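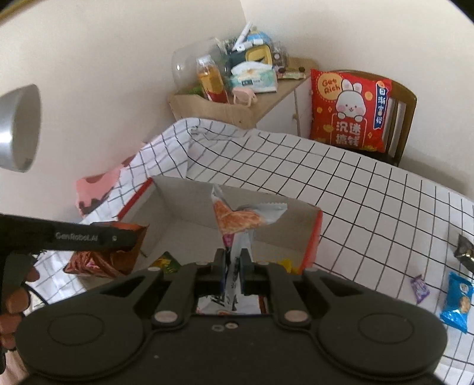 Snack bags over the open carton, grid-pattern tablecloth.

April
Minutes taken by Etenesh Hailu

Nendis Keyboard Workshop
Minutes of the technical meeting, harpsichord group

Present: Smaranda Nedelcu (chair), Etenesh Hailu (minutes), Robel Alemayehu, Berhanu Fikre
Apologies: Horacio Quezada (written report received)

Meeting opened at 2:10 p.m.

1. Minutes of the previous meeting

Accepted with one correction. Under item 4, "jack slide" should read "lower guide." Robel asked that the two terms be kept apart in future, as the parts order was delayed by the same mix-up.

2. Job 307, double-manual instrument (Woldemariam)

Berhanu reported on the case. The spine and cheek are glued and the bentside is fitted dry. There is a gap at the tail joint on the inside face, wider at the bottom than at the top. He put this down to springback in the bentside after it came off the form. Smaranda did not want the joint pulled closed with clamps. Agreed to put the bentside back on the form, check it again, and plane the tail to fit if the gap is still there.

The wrestplank was discussed at some length. The blank has a small check in the upper face near the treble end. Berhanu considers it shallow. Robel was concerned that it runs close to the last row of tuning pins and suggested drilling a test hole in the offcut from the same board. If the offcut holds a pin at normal torque, the blank will be used with the check oriented away from the pin field. If it does not, a new blank is to be glued up and the case closing moves back.

Soundboard: joined and thinned on the bass side only. The treble area is still heavy. Smaranda will thin it herself and record thicknesses on the drawing before the bridges go on. No barring until this is done.

The Woldemariam family asked by letter whether the lid can be made in one piece with no flap. Smaranda's view was that a one-piece lid is possible but awkward to open with the music desk in place, and heavy on the hinges. Etenesh to reply with a sketch of both versions. Painting of the case is outside our contract and the reply should say so.

3. String schedule

Horacio's report was read out. He has recalculated the scale with the longest eight-foot string at 1110 mm from nut to bridge pin where brass begins. At that length the iron above the changeover is close to the working limit at the higher of the two pitches requested. He recommends moving the changeover up by two notes and increasing the brass gauge by one step at the overlap.

Robel asked whether this leaves an audible change in tone at the break. Horacio's note says that it does, on the lower manual more than the upper, and that some of it can be taken out in voicing. Smaranda preferred to hear it first. Agreed to string the six notes on either side of the proposed break on the test frame, in both gauges, before the full schedule is released.

Wire stock: the last Senska delivery was short on the two thinnest iron gauges. The coils received are straight and free of rust, but one label did not agree with the micrometer. Berhanu has relabeled it. All new coils are to be measured at both ends before they go on the rack.

4. Jacks and plectra

Robel has cut 100 jack bodies from the new pear stock. Twelve were rejected for grain runout in the tongue slot. The rest are acceptable, although he noted that the slot cutter leaves a burr on the exit side and each one has to be cleaned by hand. Berhanu suggested a backing strip behind the workpiece. Robel to try it on the next batch.

Tongues: the axle holes are tight in the humid part of the day and free in the morning. There was disagreement on whether to ream now or wait. Smaranda ruled that nothing is reamed until the jacks have stood in the assembly room for three weeks.

Plectra will be synthetic for this instrument, as ordered. One spare set to be cut for the upper manual only.

5. Workshop climate

The Virnel unit in the assembly room ran without fault for the month but the reading at the glue bench is consistently higher than at the door. Etenesh moved the sensor to the bench and the two readings came together – this suggests the unit itself is fine and the air in that corner is not circulating. On one afternoon the bench reached 80 percent relative humidity with the window open. No gluing was in progress.

Agreed:
The window by the glue bench stays shut while any soundboard is in the room.
A small fan to be mounted above the veneer rack.
Readings to be written in the log at opening and at closing. The log had gaps.

6. Tools

The large reamer has a chipped flute and has been withdrawn. Berhanu will get a price for regrinding. The voicing block borrowed from the assembly room is to go back there after use.

7. Any other business

Robel asked for a shelf in the drying cupboard to be kept for keyboard blanks. Agreed, lower shelf.

Smaranda reminded everyone to mark drawings with the revision letter. Two versions of the key lever drawing are in use at present, and the balance points differ. The earlier one is to be taken down.

Actions

Berhanu Fikre – bentside back on form; wrestplank offcut test with Robel; price for reamer.
Smaranda Nedelcu – thin treble side of soundboard; remove old key lever drawing.
Horacio Quezada – gauges for test frame.
Robel Alemayehu – backing strip trial; spare plectra.
Etenesh Hailu – letter and lid sketches; fan; climate log.

Meeting closed at 3:45 p.m. Next meeting when the test frame is strung.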